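Mitarbeit in der Rechneraufbereitung, Teilzeit (m/w/d), Standort Gernadton

Die Werkstatt Ruva nimmt ausgemusterte Bürorechner an, prüft sie, rüstet sie nach und gibt sie an Schulen, Vereine und Privathaushalte weiter. Was sich nicht mehr lohnt, wird zerlegt und nach Bauteilen getrennt. Für die Zerlegung und den Wiedereinbau von Teilen suchen wir ab März eine weitere Person. Die Stelle ist zunächst auf ein Jahr befristet, eine Verlängerung ist möglich.

Arbeitszeit: 100 Stunden im Monat, verteilt nach Absprache. Die Werkstatt ist ab 9 Uhr besetzt. Schichtarbeit gibt es nicht, Wochenendarbeit nur bei den beiden Sammelterminen im Jahr.

Ihre Aufgaben

Annahme der Geräte, Abgleich mit der Lieferliste, Vergabe der Werkstattnummer
Öffnen der Gehäuse, Reinigung von Lüftern und Kühlkörpern
Ausbau von Arbeitsspeicher, Prozessoren, Netzteilen und Laufwerken
Sichtprüfung der Hauptplatinen, vor allem an Sockel, Kondensatoren und Steckverbindern
Wiedereinbau geprüfter Teile, Verlegen der Kabel, Probelauf
Sortieren der Reste nach Platinen, Blech, Kabeln und Kunststoff
Eintrag in die Bestandsliste

Datenträger werden getrennt behandelt. Sie kommen nach dem Ausbau in den verschlossenen Behälter und gehen an unseren Standort Wollcombe, wo sie gelöscht oder zerstört werden. Mit dem Löschen selbst haben Sie nichts zu tun, mit dem Protokoll der Übergabe schon.

Was Sie mitbringen sollten

Eine abgeschlossene Ausbildung ist nicht nötig. Wichtig ist, dass Sie schon Rechner geöffnet und wieder zusammengesetzt haben, auch privat. Sie sollten einen Speicherriegel einsetzen können, ohne Gewalt anzuwenden, und wissen, warum man einen offenen Prozessorsockel nicht mit den Fingern berührt. Die meisten Geräte bei uns sind Desktop-Rechner im Towergehäuse. Notebooks kommen seltener vor und werden von einer Kollegin bearbeitet.

Sie arbeiten überwiegend im Stehen. Einzelne Paletten werden mit dem Hubwagen bewegt, die Rechner selbst hebt man von Hand auf den Tisch. Deutschkenntnisse brauchen Sie so weit, dass Sie Lieferlisten lesen und Übergaben schriftlich festhalten können.

Offene Desktop-Rechner mit Blick auf die Hauptplatine: 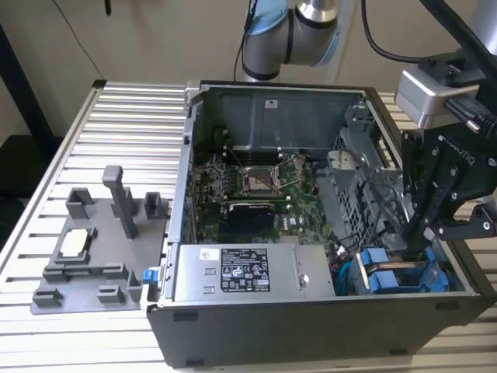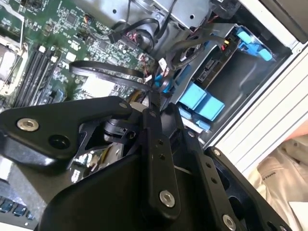

Vergütung und Sonstiges

Wir zahlen nach Haustarif, Stufe 2, dazu einen Fahrtkostenzuschuss von 230 Euro im Quartal. Arbeitskleidung, Werkzeug und Erdungsarmband werden gestellt. Die Einarbeitung dauert vier Wochen. In dieser Zeit arbeiten Sie zu zweit an einem Tisch und beginnen mit Geräten, die ohnehin zerlegt werden. Im Monat gehen 200 Rechner durch die Werkstatt, eine Stückvorgabe für einzelne Beschäftigte gibt es nicht.

Für die Bestandsliste verwenden wir das Programm Kan. Vorkenntnisse darin erwarten wir nicht.

Bewerbung

Bitte schicken Sie einen Lebenslauf und ein kurzes Schreiben, aus dem hervorgeht, welche Arbeiten an Rechnern Sie schon gemacht haben. Ein Foto ist nicht erforderlich. Zeugnisse können Sie zum Gespräch mitbringen. Die Unterlagen nehmen wir per Post oder am Empfang der Werkstatt Ruva in Gernadton entgegen, Stichwort Rechneraufbereitung.

Wer in die engere Auswahl kommt, wird zu einem halben Probetag eingeladen. Dabei wird ein Rechner zerlegt und wieder zusammengebaut. Der Probetag wird bezahlt. Bewerbungen von Menschen mit Schwerbehinderung berücksichtigen wir bei gleicher Eignung bevorzugt, die Höhe der Arbeitstische lässt sich anpassen. Eingereichte Papierunterlagen senden wir nur zurück, wenn ein frankierter Umschlag beiliegt.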